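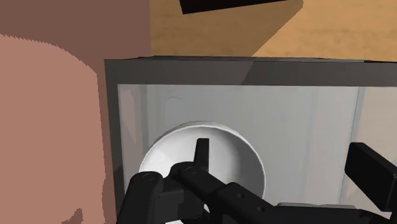
Wrist view in the sim, one finger apparently inside the rim of the bowl, the other outside.

Teleop demos for the bowl task -- quick guide

Updated March 12, 2026. Replaces the February notes, which had the old button layout. Bin those.

What you need
The Granon sim open and running. Hand controller, charged. The Hovine recorder in a second window. A chair that doesn't roll.

Before you record
Do 3 practice runs with the recorder off. Everybody skips this and then the first few demos are rubbish. Check the grip trigger goes fully open and fully shut. If the fingers stop half way, unplug the controller, plug back in, recalibrate from the Imrie menu.

Set speed to 2. Not higher. You will want it higher.

Steps
1. Reset the scene. The bowl moves a bit each time, so look before you move.
2. Start recording. Wait a beat, then go.
3. Bring the arm up in front of the open door, fingers open. Use the side view for this bit.
4. Swap to the wrist view. Line up on the near part of the rim.
5. Ease in. One finger goes over the rim and inside, the other stays outside. Keep the wrist clear of the housing on the way.
6. Close slowly. Stop when the bowl stops shifting. Squeezing harder does nothing useful, it just makes the bowl pop out.
7. Lift a little, then straight back out. Don't turn the wrist untill you're past the door.
8. Set it down on the worktop, open, back off, stop recording.

A good demo is roughly 11 seconds. Longer is fine if you were moving the whole time. Long pauses are not fine -- the policy learns them and then sits there doing nothing.

Keep or bin
Keep: small wobbles, a missed grip you fixed smoothly.
Bin: hitting the door, dropping the bowl, letting go of the controller half way, anything where you forgot which view you were in.

Do 8 good ones per session then stop. Hands get tired and it shows in the data.

Saving
Put them in the Gorby folder under your initials. Add the word "bowl" to the name, the script looks for it. Don't rename afterwards, it breaks teh index.

Common problems
Arm drifts when you're not touching anything: controller needs re-zeroing. Put it flat on the desk, hold both side buttons.
Finger goes through the bowl: physics step is too big. Go back to defaults.
Wrist view frozen: close it and open again. Yes, every time. Known bug.
Playback looks nothing like what you did: you recorded before the reset finished. Bin it, do another.

Stuck? Ask Fraser Rutherford, he wrote the recorder. Send him the log file, he'll only ask for it anyway.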